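# Two Days at the Velside Indie Games Fair

2022-02-04

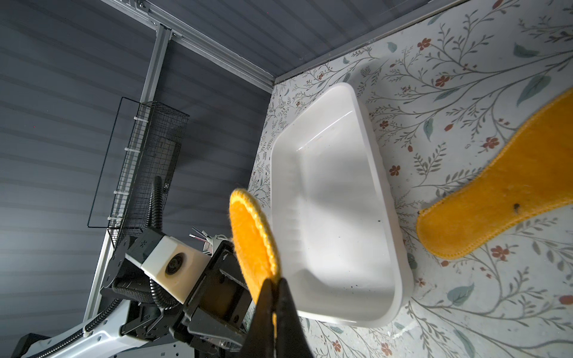
I went to Velside for the puzzle games, same as every year, and I came home with a notebook full of scribbles and a sore neck from leaning over other people's phones. The fair fills the old Whitfield exchange building, two floors of it, with the big loud stuff downstairs and the small teams up a staircase that really wasn't built for crowds. I skipped the loud stuff. My first stop was Drolero, a game I'd been following since the October demo, where you tip a little felt disc around a set of trays and try to drop it in the right one without clipping the sides. Picture a fuzzy orange oval held in front of a white tub with rounded corners and you've pretty much got level one! It sounds like nothing. I played it for most of an hour.

What's changed since October is the touch. The old version had this mushy delay when you swiped, so you'd overshoot and curse and start over, and now the disc goes exactly where your thumb says. The team has also added a ghost of your best run (you can turn it off, and I did, because mine was embarrassing). There are 402 levels planned, which made me laugh out loud at the booth, but they're short, and the ones I tried late in the list had moving trays and a nasty trick with magnets. The music still loops too soon. I told them so and they winced, so I guess I wasn't the first.

Next door was Bravora, a side-scroller about a lighthouse that walks. Gorgeous to look at, kind of a pain to control. The jump has a float to it that I never got used to, and the checkpoints are so far apart that I watched three people in a row hand the controller back. I'd still buy it if they fix that. The walking animation alone made me grin, all those bricks shuffling along.

The fair itself was busier than I expected. The door staff said some 3000 people had come through by lunch on day two, and I believe it, since I spent a good chunk of that lunch in line for a grilled cheese. Upstairs got hot and the wifi gave up by midafternoon, which was rough on anyone showing online play. One team just switched to couch co-op and shouted instructions over the noise, and it was the most fun booth on the floor.

If you're going next year, get there early, bring headphones that plug in, and do the upstairs first. Drolero should be out on phones this spring, with a PC version after that. I've already signed up for the next test build and cleared space on my poor old tablet.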